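22 March 2018

Frost on the windshield at six, clear sky, wind light from the west. By mid-morning the south side of the woodlot at Pliltlow was dripping and the tubing had started to move. The north side did nothing until after lunch. Same pattern as yesterday, with a later start.

Walked the line first. It is 300 feet of tubing from the top maple to the collecting barrel, and I still have a sag in the middle where the ground dips and the support wire is not tight enough. Sap sits in the low point overnight, freezes, and holds up everything behind it until the sun gets to it. I pulled the wire up by hand and tied it off to the ash. This is temporary. The proper repair is a ratchet tensioner and a second post, and the ground is too hard for a post at the moment.

Squirrel damage at one drop line, chewed through just below the tee. Cut back to clean tube and joined with a straight connector. The tube was stiff from the cold and would not go over the barb, so I warmed the end in the thermos cup, which works well enough and costs me the tea. That leaves two connectors in the bag. Need to put them on the list for Primodbridge. The elbows they sent last time were the wrong bore and I never returned them.

15 taps running this season. Tree 251 (number from the old inventory, painted, nearly gone) is again the best of them and again the one with the worst crown, which I can't explain. Bernd Sauerland thinks it has its feet in the seep above the old wall. He may be right. The others on that contour are smaller, so it isn't a fair comparison.

The spout on the split maple by the gate was weeping around the outside. Tapped it in a little further, and it stopped. I don't like doing this, as too much force splits the wood above and below the hole and then it leaks for the rest of the season. Should have been seated properly in the first place. I was using the borrowed bit that day and the hole is slightly oval. My own bit is sharp again now and has its own box.

Color of the sap clear, no cloudiness, no smell. Filtered it through the felt on the way into the can. Quite a lot of bark and a few small moths. The moths mean the warm nights are coming, and in other years I've had a week after the first moths before the flavor turned. Last year it was less than that. I wouldn't plan anything around it.

Measured the sugar with the Adeyemi hydrometer and got a lower reading than at the start of the season, as expected. Corrected for temperature from the card. The reading on its own is useless without the correction, and I suspect that is why Ludger Vogler and I never agree. He dips his straight into cold sap at the tree and writes down whatever it says. His trees at Prillitz always come out richer than mine on paper. We boiled side by side one year and needed nearly the same amount of sap for the same amount of syrup.

Lit the evaporator after lunch. Dry ash and some of the split pine, the pine for heat at the start only. Rolling boil established quickly in the back pan and slower in the front, where the firebrick has slumped on the left. The liquid runs shallower on that side too, so I have shimmed the pan with a piece of slate. Better, but still not level. I checked with the spirit level across both directions and it is low toward the chimney. If I jack the frame at that corner the stovepipe joint will open. That joint is the real problem and I have known it since September, when it was dry and warm and I could have done it in an afternoon.

Kept the feed slow and steady. Adding cold sap in large lots kills the boil and I lose several minutes each time. The drip valve is now set so the level holds without attention, as long as the float doesn't stick. It stuck once. Touch of butter on the foam when it climbed, just enough to knock it back.

Checked the boiling point of plain water before starting on the finishing stage. The barometer has dropped since this morning and the boiling point drops with it, so yesterday's figure is no use. Syrup is done at seven degrees Fahrenheit above whatever water boils at on that day and in that place. I write the water figure on tape on the handle of the thermometer and throw the tape away at night. Two years ago I left the old tape on and made a batch that fermented in the jar.

Finishing goes indoors on the small burner. Less volume, better control, and I can see the surface. The drawback is the steam, which takes the paint off the window frame in the long run. Fan on, door open.
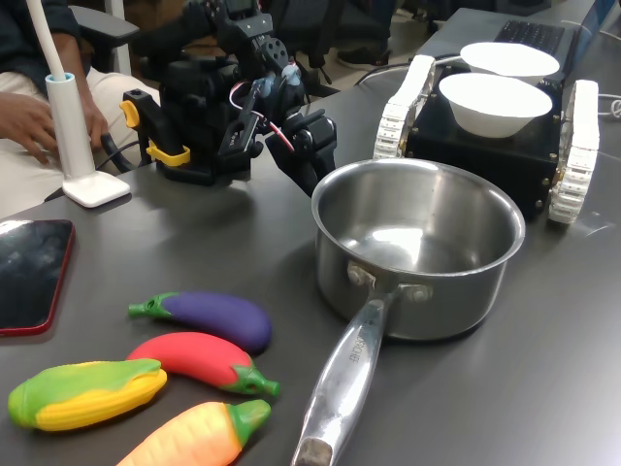
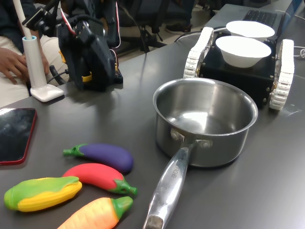

Stainless steel saucepan, long handle with two rivets.

Draw-off was late. I went by temperature until the last couple of degrees and then by the sheet off the scoop, with the hydrometer as a final check. The three did not quite agree. Temperature said done, the scoop said nearly, the hydrometer said a little under. I went with the hydrometer and gave it a few minutes more. The thermometer bulb may have been sitting too close to the bottom. The clip has worked loose and the stem slides down when it gets warm.

Filtered hot through the cone with a paper prefilter inside. Wet the cone first with hot water and wring it out, otherwise it drinks the first cupful and never gives it back. Niter is heavier than last week, gray and gritty. Changed the paper once when it slowed. I did not squeeze it. Squeezing gets more through, but it pushes the fine stuff with it and the jars settle out cloudy in a month.

Grade: a shade darker than the last batch, compared against the sealed samples on the windowsill. The samples themselves have darkened over the years in the light and I should be keeping them in the cupboard. So the comparison is only good for batch against batch within one season. Flavor fine, a little more caramel, no bud taste.

Jars filled to the neck and laid on their sides for a while so the hot syrup reaches the lids. One lid did not pull down. That jar goes in the refrigerator and gets used first.

Fuel use was higher than I like. The pine burned off faster than it gave anything back and I was into the ash stack early. Stack under the lean-to is good for a few more boils if I stay off the pine and keep the ash pit clear. The draft improves noticeably once the ash is raked out, and I left it too long again today. The second half of the boil was better than the first for that reason alone.

Rinsed the pans with hot water only, no soap. Scale on the front pan will need vinegar, or I leave it with the last weak sap of the season to sour and lift it off by itself. Ludger does it that way and his pans are clean, though the smell carries to the road.

Bernd came by toward dark to return the brace and took a jar. He says it will stay below freezing at night until the weekend and then turn. If so, one or two more good runs, then pull the spouts.

Barrel level at dusk: under half. Lid weighted with the flat stone.

To do: connectors, clip for thermometer, stovepipe cement, second can lid. Ask Bernd about the post driver. Write the batch number on the jars before the labels get damp – they are still on the bench.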